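How does a tall building stand up?

Stand a ruler on its end on a table and let go. It falls over. Now push the end of the ruler into a big lump of modelling clay and try again. This time it stays up, even if you blow on it.

A tall building has the same problem as the ruler. It is long and thin, it is heavy, and the wind pushes on it all day and all night. The people who design tall buildings are called architects and structural engineers. Architects decide how the building will look and how people will use it. Structural engineers work out how to keep it standing.

Starting below the ground

The first part of a tall building is one you will never see when it is finished. It is called the foundation.

Before any digging starts, workers drill narrow holes and bring up samples of what is down there. It might be sand, clay, gravel or solid rock. Rock is good to build on. Soft clay squashes when you put something heavy on it, so the builders have to go deeper.

When the ground is soft, they use piles. A pile is a long post made of concrete or steel that goes down through the soft layers until it reaches something firm, or until the soil grips its sides tightly enough to hold it. A large building may sit on a great many piles. On top of them the builders pour a thick slab of concrete to join them together, and the building stands on the slab. 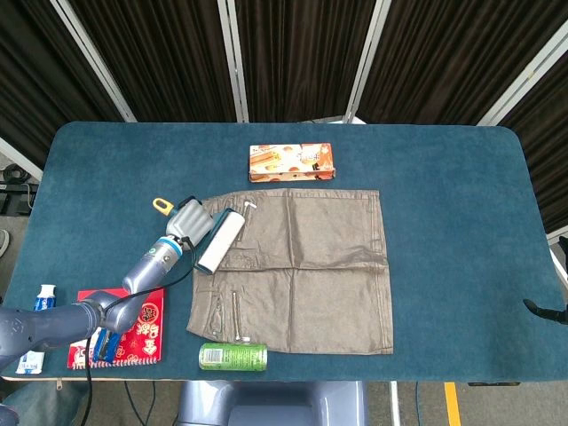

The slab has to be poured carefully. Concrete gets warm as it sets, and a thick piece can crack if the middle is much warmer than the outside. On big jobs, engineers put thermometers inside the concrete so they can check.

Bones and skin

Long ago, big buildings were held up by their walls. The higher you built, the thicker the walls at the bottom had to be. After a certain height the ground floor would have been nearly all wall, with tiny rooms and hardly any windows.

Steel changed this. Steel is very strong for its weight, so builders could make a frame of upright columns and level beams, bolted or welded together. The frame carries the weight of the floors, the furniture and the people. The outside walls only have to keep out the rain and wind, so they can be made of thin panels or glass. An outside wall like this is called a curtain wall, as it hangs on the building much as a curtain hangs on a rail.

You can think of the frame as the bones and the curtain wall as the skin.

Many tall buildings also have a core. This is a strong concrete tube running up through the middle, from the bottom to the top. The lifts and stairs usually go inside it. The core makes the building stiff and helps stop it from twisting.

Why tall buildings move

If you go to the top of a very tall building on a windy day, it will be moving a little. This is normal. A building that could not bend at all would be more likely to crack.

Wind is stronger high up than it is near the ground. It also swirls as it goes round the corners, and the swirls tug at the building from one side and then the other. If the tugs come at just the wrong speed, the swaying gets bigger, in the same way that a swing goes higher if you push it at the right moment.

Engineers have several ways of dealing with this. They can round off the corners, make the building narrower towards the top, or leave gaps for the wind to blow through. To see what works, they put a small model in a wind tunnel and blow air past it.

Some buildings also have a heavy weight near the top, hung on cables or resting on springs. When the building sways one way, the weight lags behind and pulls it back. This is called a damper.

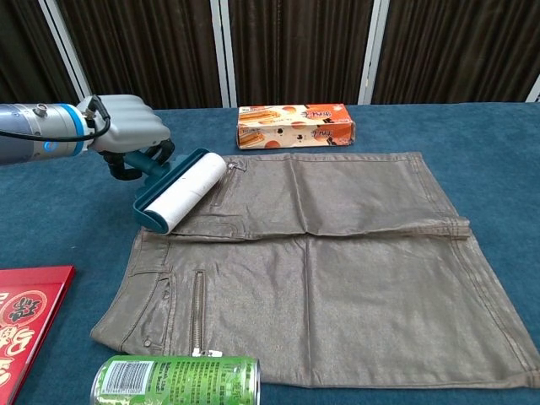 Getting to the top

People did not want to live or work high up when they had to climb all the stairs. Tall buildings only became popular once there were safe lifts. A modern lift hangs on more than one steel rope, and it has brakes that grip the rails if it starts to go down too fast.

Very tall buildings often have express lifts that miss out the lower floors. You ride up to a lobby part of the way, then change to another lift. This means fewer lift shafts are needed, which leaves more space for rooms.

Water needs help to get up there too. Pumps push it up to tanks on different levels, and it flows down from the tanks to the taps.

Try it: build a paper tower

You will need:
14 sheets of used paper
Sticky tape
A small book
A hairdryer with a cool setting (ask an adult first)

1. Roll 7 of the sheets into tubes and tape each one so it does not unroll.
2. Stand 3 tubes on a table in a triangle and rest the book on top. The tubes are your columns.
3. Take the book off. Now build upwards, using the rest of the tubes and flat sheets for floors.
4. Set the hairdryer to cool and blow at your tower from 2 steps away. Watch which part moves first.
5. Add strips of paper going from corner to corner on each side, and tape them tightly. Blow again.

The slanting strips are called bracing. They make triangles, and a triangle is hard to push out of shape. Look for big X shapes on the outside of real towers.

Words to know

Beam: a level bar that holds up a floor
Column: an upright post that carries weight down to the ground
Core: the stiff tube in the middle of a tall building
Damper: something that makes swaying smaller
Pile: a long post sunk into the ground under a building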